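Search this site Go

Student Project Report: Care of the Eklund Dosing Cell
Kjell Fjeld, Britau
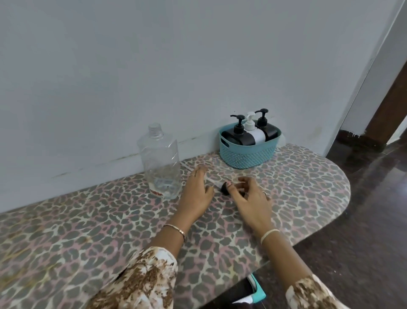
Figure 1. Dropper and uncapped bottle at the counter.

The cell doses lubricant onto the joints of a small robot arm. Its upkeep was reviewed in February under Ambros Marti. Oil is applied by hand to the wrist joint, two drops per service, after every 86 cycles. The dropper's bulb is replaced after five services. Backlash readings are kept in Appendix B.

Contact: Project Office, Britau | Back to top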